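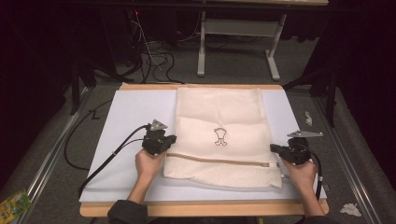
Bolsa de malla con cremallera para prendas delicadas.

Inicio Foros Residencias Normativa Buscar
Lectura: 2 min

Lavandería compartida: uso obligatorio de bolsas de malla

gestion_stunlow
Se comunica a los residentes de Stunlow que, desde marzo, la ropa interior y las prendas con aros deberán introducirse en bolsa de malla cerrada. La medida responde a las averías registradas en la lavadora 7, cuya reparación por parte de Melnyk ascendió a 515 euros. El horario de la sala no se modifica.

portal20
Agradezco la información. Solicito, no obstante, que se aclare si la obligación alcanza a los calcetines. El reglamento vigente no los menciona.

residente_1129
Debo manifestar mi desacuerdo. Una avería en una sola máquina no justifica imponer un gasto a todos los residentes. En Stillel se optó por revisar los filtros cada mes y no consta queja alguna.
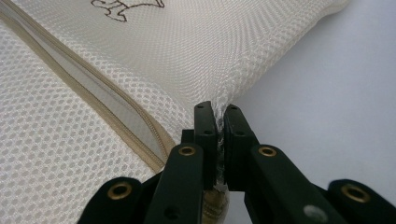

Añado que la malla demasiado tupida dificulta el aclarado, sobre todo si la bolsa se llena en exceso. Procedería, en su caso, recomendar su uso – no exigirlo.

lavanderia_stusomo
En Stusomo la norma se aplica desde hace dos cursos. Conviene cerrar la cremallera por completo y no superar la mitad de la capacidad. Discrepo de lo anterior: con la bolsa a media carga el aclarado es correcto.

gestion_stunlow
En respuesta a portal20: los calcetines quedan excluidos. Respecto a la objeción planteada, se dará traslado a la dirección, si bien la norma se mantiene entretanto.

residente_1129
Tomo nota. Ruego que la respuesta de la dirección se publique en este mismo hilo.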